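Capítulo 4
La edición discográfica de música para cine

Objetivos del capítulo

Al término de este capítulo, el estudiante deberá ser capaz de distinguir entre partitura cinematográfica, banda sonora y álbum; describir las fases por las que pasa una grabación desde el estudio hasta su publicación; reconocer las formas habituales de secuenciación, y leer con criterio la hoja de créditos de una edición física.

4.1. Introducción

La música compuesta para una película se concibe para acompañar un montaje determinado. Su duración, su intensidad y hasta su tonalidad dependen de decisiones que se toman en la sala de edición, muchas veces cuando el compositor ya ha entregado una primera versión. El álbum que llega después a las tiendas responde a necesidades distintas: se dirige a un oyente que no tiene delante la pantalla y que espera un recorrido musical con cierta coherencia propia.

De esa diferencia nace el problema central de este capítulo. Una partitura de largometraje puede constar de decenas de bloques, algunos de ellos muy breves, que en la película cumplen su función con exactitud y que, escuchados de forma aislada, resultan fragmentarios. El productor del álbum debe decidir cuáles se conservan, cuáles se unen y cuáles se omiten. En ediciones posteriores esas decisiones suelen revisarse, lo que explica que de una misma obra circulen versiones de contenido muy desigual.

4.2. Precisiones terminológicas

En el uso corriente, la expresión «banda sonora» designa el disco que contiene la música de una película. En sentido técnico, sin embargo, la banda sonora comprende la totalidad del sonido de la obra audiovisual: diálogos, efectos, ambientes y música. A lo largo de este manual se empleará «partitura» para la música original escrita expresamente para la película, «canciones incorporadas» para las piezas preexistentes o encargadas a otros intérpretes, y «álbum» para la publicación discográfica, cualquiera que sea su soporte.

Conviene también diferenciar la música diegética, que los personajes oyen o pueden oír, de la extradiegética, destinada únicamente al espectador. La distinción tiene consecuencias editoriales. Las piezas diegéticas (un baile, una radio encendida, un conjunto callejero) se graban a menudo en sesiones separadas y con intérpretes distintos, y no siempre se incluyen en el álbum de la partitura.

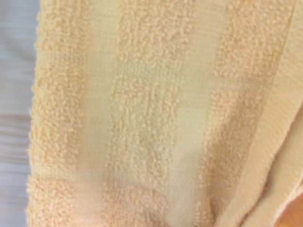

Tejido de rizo con bandas verticales en relieve.

4.3. De la sesión de grabación al máster

La grabación orquestal se organiza por bloques numerados. Cada bloque lleva un código que indica el rollo o segmento de la película al que pertenece y su posición dentro de él. El director trabaja con una claqueta sonora y, cuando la sincronía lo exige, con la imagen proyectada. De cada bloque se registran varias tomas, y el editor musical compone a partir de ellas la versión definitiva.

La mezcla destinada a la sala de cine reserva espacio para el diálogo y los efectos. La mezcla para el álbum carece de esa limitación, por lo que puede devolver a la orquesta un primer plano que en la película no tenía. Cuando el presupuesto no permite realizar ambas, se parte de la mezcla cinematográfica y se adapta al estéreo, con resultados que dependen en gran medida de la conservación de las pistas separadas.

El paso final es la masterización. En el disco de vinilo, el ingeniero de corte ha de tener en cuenta la duración de cada cara, el contenido de frecuencias graves y la posición de los pasajes más intensos, puesto que la fidelidad disminuye a medida que el surco se acerca al centro. Una percusión de gran amplitud situada al final de una cara obliga con frecuencia a reducir el nivel general o a modificar el orden de los cortes.

4.4. Caso de estudio: la partitura de Temba

El caso que se analizará en este capítulo es el álbum de Temba, publicado por el sello Privudeo el 7 de marzo. La partitura, escrita para orquesta de cuerda, coro femenino y percusión, fue grabada en el mes de julio anterior. La primera edición contiene 19 cortes repartidos en cuatro caras y se aparta del orden de la película en tres puntos, que se examinarán en el apartado 4.6.

La edición ampliada apareció en la colección Ideo, dedicada por el mismo sello a las restituciones completas. Recupera la secuencia cronológica y añade hasta tres tomas alternativas del tema principal. La comparación de ambas publicaciones permite observar cómo un mismo material sonoro da lugar a dos propuestas de escucha: la primera, construida como una suite; la segunda, de carácter documental.

Como contraste se recurrirá a Felo, una partitura de cámara cuyo álbum reproduce íntegramente la música oída en la película, sin cortes ni reordenaciones. Su brevedad y la continuidad de su escritura hicieron innecesaria una secuenciación específica.

4.5. Indicaciones para el estudio

Se recomienda escuchar al menos una vez la primera edición de Temba sin consultar los títulos de los cortes y anotar los momentos en que se percibe una transición brusca. Esas notas se utilizarán en la actividad práctica del apartado 4.7. Las condiciones de escucha deberán mantenerse constantes, tanto en el equipo como en el volumen, para que la comparación con la edición ampliada resulte válida.

Términos clave: bloque, claqueta sonora, corte, máster, música diegética, secuenciación, suite, toma alternativa.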